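Plarkden Forums » Home Storage » Small items and sorting

Hair accessories: leave in the packets or decant?

gdhillon_49
I am sorting a child's bedroom and have reached the hair things. Clips, coil ties, pearl bobbles, a couple of larger pieces. Most came in individual clear bags or on small cards and have never been taken out. The storage is a Himusano drawer unit, internal drawer height 49 mm, no dividers at present.

Question is whether to keep the packets on or strip the lot and use a divided tray. The packets take up space and slide over each other. Against that, everything is clean and separate as it stands.

— Garnet

Raymonde M
Strip them. A bag with a single clip in it takes two or three times the space of the clip. The bags are also slippery, so a stack never stays put in a drawer that gets opened every morning. Divided tray, compartments no wider than 60 mm.

standik_lies
Disagree in part. Metal and anything with a plated finish I leave bagged, particularly in a bedroom with an outside wall. Coil ties can come out, they need the air after use anyway. Pearl finishes scratch if they are loose with metal clips. I would split into two groups:

Out of the packet: fabric, coils, plain plastic.
In the packet: plated, pearl, anything on a card with a small charm attached.

Raymonde M
Pearl bobbles for a child are coated plastic. They will be outgrown before the coating matters.

standik_lies
The coating on ours went in one winter. They were in a tin with kirby grips.

D. Gill
What is the total number of pieces? If it is up to 149 you can do it in one drawer. Beyond that you are into two and the packet question answers itself.

gdhillon_49
Nowhere near that. One drawer is plenty. I also have a shallow box, dark outside and pale inside, which I was going to put in as the tray. At the moment it has a book in it.

C Lavoie
Measure the box wall before committing. Drawer runners on the Himusano units take a few millimetres off the stated height at the back. I had to trim a Doucette insert down by 9 mm and the cut edge was never straight.

Also lay everything out in a line before you choose compartments. Sorting straight from the bag into a tray gives you compartments sized for whatever came out first.

gdhillon_49
Done on the bed, pieces along the near side of the box.

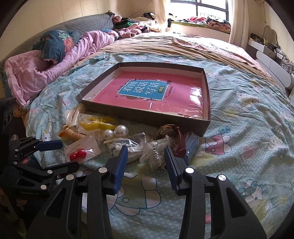 Laid out before sorting, most still in clear packaging. Book still in the box.

Raymonde M
The coil tie and the pearl balls are out already, so you have started. The cherry on the card I would take off its sleeve. A square card sets the compartment size for everything else.

standik_lies
Leave the cherry on the card. Stand it upright at the end of the tray and it takes no floor area. The dark red curved piece is the one I would measure, as curved pieces tend to need the full length of a compartment.

D. Gill
Will the book go back in? If it shares the tray you lose most of the base.

gdhillon_49
Book goes on the shelf with the other writing practice ones. Its plastic film is coming off as well.

Going with Lies's split for now. Box wall is 41 mm at the corners, so it should clear. I will cut card dividers this evening, after 7 pm, and check the fit at the back of the drawer.

C Lavoie
Use 1000 micron greyboard for the dividers if you have it. Cereal box card bows within a month. Slot the joints halfway and leave them unglued until you have used the tray for a week.

Raymonde M
Agreed on the greyboard. Still think the bags should go.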